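Skendemen marble-pattern bench top: review
Bronwyn Pearce

The Skendemen top is sold through Cilthorpe as a hard-wearing surface for workshops and hobby rooms. I bought the black version in March and have used it daily for 5 months. It replaced a plain grey Ngata top on the same legs.
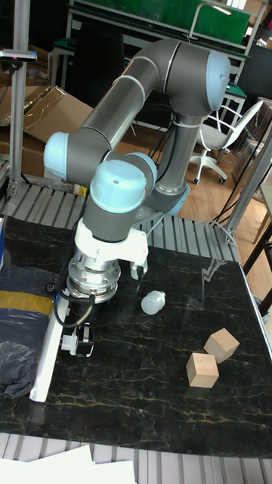 Skendemen top in black with gold veining.

Fitting took about 2 hours. The underside is pre-drilled at 4 points, and all 4 lined up with my existing brackets. The instructions skip the levelling step, so check it before tightening anything.

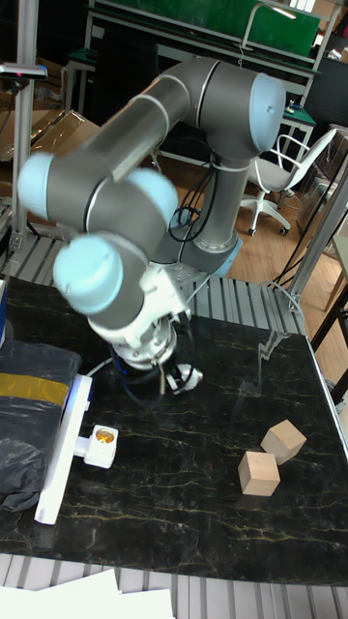

Gloss is the main thing to weigh up before ordering. The Ngata top was matt and hid most marks under a bench light. On the black Skendemen, reflections are obvious, like the jagged grey one behind the two wooden blocks, and fine work near them is harder on the eyes. The pattern is irregular enough that I have not found a visible repeat. Pale items stand out well – dark screws do not.

Cleaning is simple. A damp cloth removes dust and pencil, and Skestau glue lifts with a plastic scraper once cured. I have one shallow scratch from a dropped chisel, visible only at a low angle. 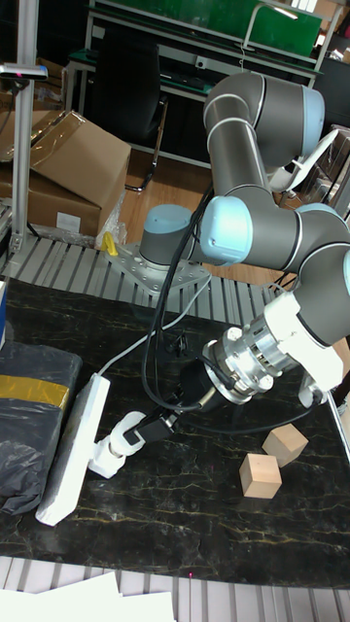 Black surface with light wooden cubes at lower right.

The warranty is 12 months and excludes heat damage. I would buy it again, in a matt finish if Cilthorpe stocked one.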